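Projektbericht Seminar Fotografie und Archiv
Thema: Die Glasplatten aus dem Nachlass Kneath
Abgabe: 31. März 2018
Gruppe: Reiko Ebihara, Hollis Begay
Betreuung: Hernán Marulanda

1. Worum es ging

Trefor Kneath war Landvermesser und hat nebenher fotografiert, vor allem Kirchen, Brücken und Gutshöfe in der Gegend um Halás. Der Bestand liegt im Stadtarchiv Kendton. Laut Zugangsbuch 1.844 Platten, davon sollten wir eine Kiste erschließen: 61 Stück, alle zum Kloster Tremus. Ziel: Datierung, Standort der Kamera, Bildtitel, Verschlagwortung. Beim Vorgespräch klang das nach wenig. War es nicht.

2. Vorgehen

Zuerst die Hüllen abgeschrieben. Kneath schreibt klein und kürzt alles ab, "Kr.g. N" heißt Kreuzgang Nord, das hatten wir nach einem Nachmittag raus. "Ref. v. u." ist vermutlich Refektorium von unten, passt aber nicht zu allen Platten mit diesem Vermerk. Dann Abgleich mit dem Grundriss aus der Baudokumentation. Standorte eingetragen, mit Bleistift, später in die Tabelle übertragen.

Die Datierung lief über den Bauzustand. Der Dachreiter wurde nach einem Sturm im August abgenommen und erst Jahre danach ersetzt, Platten ohne Dachreiter liegen also dazwischen. Gilt natürlich nur für Außenaufnahmen. Bei den Innenräumen blieb uns meistens nur die Reihenfolge in der Kiste, und ob die original ist, weiß keiner mehr.

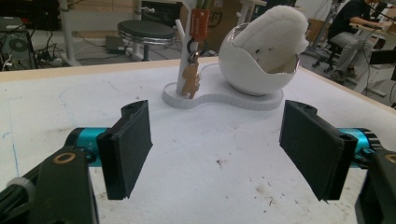
Für die Verschlagwortung haben wir die Liste vom Archiv genommen und 2 Begriffe ergänzt (Lettner, Wirtschaftshof). Herr Marulanda wollte außerdem, dass jeder Titel gleich gebaut ist: Ort, Gebäudeteil, Blickrichtung. Haben wir ab der zweiten Woche so gemacht und den Anfang nachgezogen. Evtl. sind da noch alte Titel drin, bitte nicht wundern.

3. Ergebnisse

Alle Platten der Kiste haben jetzt Titel und Schlagworte. Standort bei fast allen gesichert, außer bei den Detailaufnahmen der Kapitelle - da gibt es zu viele gleiche Säulen. Zwei Hüllen waren vertauscht, das ließ sich am Fensterrhythmus der Südseite erkennen. Ist im Findbuch vermerkt.

Offen: Auf mehreren Hüllen steht "Rondero". Wir dachten erst an einen Ort. Teófilo Zapata vom Archiv hält es für den Namen eines Plattenhändlers, Beleg fehlt noch. Im Rechnungsbuch von Kneath müsste man nachsehn, das war während unserer Zeit aber ausgeliehen.

4. Was wir anders machen würden

Früher mit der Tabelle anfangen. Die Bleistiftphase hat doppelte Arbeit gemacht. Und die Abkürzungen gleich zu zweit lesen, Hollis hatte beim "N" öfter ein "W" gesehen, dadurch war der halbe Kreuzgang kurzzeitig verdreht.

Quellen: Zugangsbuch und Findbuch Stadtarchiv Kendton, Baudokumentation Kloster Tremus (Kopie im Seminarordner), Gespräch mit T. Zapata. Tabelle liegt im Kursordner untr "Kneath_Kiste".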